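Restell releases bagging recordings, asks buyers to hold off on conclusions

FOR IMMEDIATE RELEASE
2023-11-12

Restell, an independent testing shop for warehouse and store equipment, is releasing 373 recordings of two-armed robots handling shopping bags and household goods. The company is making no claim that a robot trained on them will bag your groceries.

The recordings were made under a project named Etidden, which began in July. People steered the arms by hand control through each task while cameras stored the view and the arms stored their own movements. A learning system is then supposed to pick up the job from these examples. Restell set out to make 700 recordings and made 600. The other 227 were thrown out on review, mostly for dropped items, stalled arms or missing camera data.

"We keep hearing that all you need is more examples," said Hammad Paracha, who ran the project for Restell. "Maybe so. I would like to see someone show how many more, and at what cost, before a store signs a contract. A person learns to load a bag in one morning."

Two outside teams, Rimov and Aubert, will train their own systems on the same recordings. Neither will see the test items ahead of time. Restell will run the tests itself and publish the failures along with everything else – a step Paracha said is skipped too often in this business.

Bags were picked as the subject because they are a nuisance. They fold, lean and tip over, and no two openings sit the same way. Demo videos tend to favor hard blocks and cups.
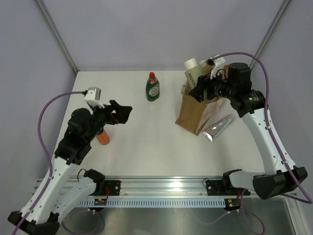

A paper bag and bottles on the table between the two arms.

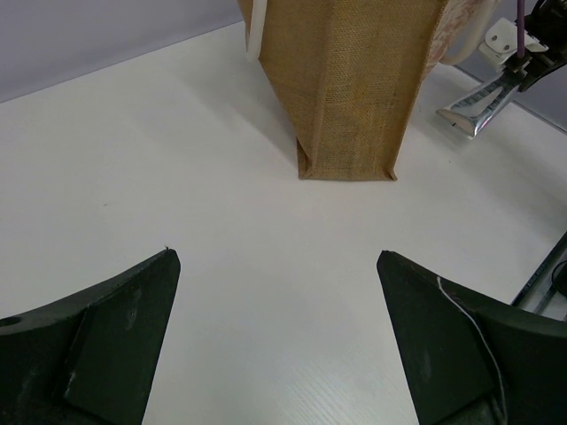

Each system will get 12 tries per task, with no human help once a try begins. A try counts only if the item ends up in the bag and the bag stays standing. Partial credit will not be given. Paracha said he expects low scores and would be glad to be wrong.

"If it works, we'll say so," he said. "If it works only on the bags it has already seen, we'll say that too, in the first paragraph."

The recordings are free for research use. Requests, along with questions about the rejected recordings, should be sent to the Restell press desk.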